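Section 2: Laying the Komholm interlocking mat

Before you start, sweep the floor and let it dry. Tiles laid over grit will rock and the seams will lift.

1. Open the tiles flat and leave them in the room overnight so they relax.
2. Place the first tile in a corner, textured face up.
3. Line up the second tile and press the tabs down with the heel of your hand, working from one end of the seam to the other.
4. Walk the seam in socks. Press any raised tab again.

Note: Tabs on the outer edge can stay exposed. Border strips are sold separately.

When the seams sit flush, the mat is ready for blocks, cubes and other small tabletop pieces. 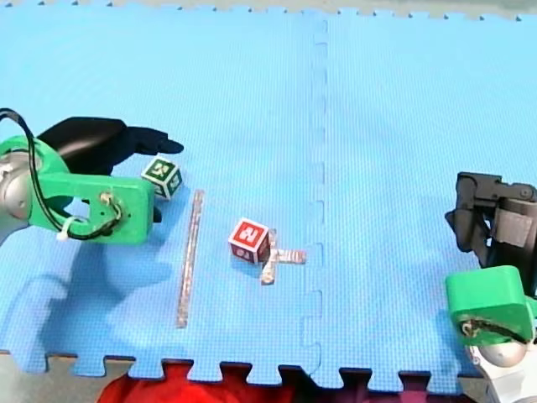 How do I get a tile back up without tearing the tabs?

Start at a corner and peel the tile upward slowly, holding the neighbouring tile down with your other hand. Pulling sideways stretches the foam.

5. Wipe the surface with a damp cloth and a little dish soap. Rinse off the soap and air dry.
6. Store tiles flat, no more than 20 to a stack, away from heaters and direct sun. Colour may fade near a window.

Caution: Do not drag furniture across the mat. Narrow legs leave permanent dents.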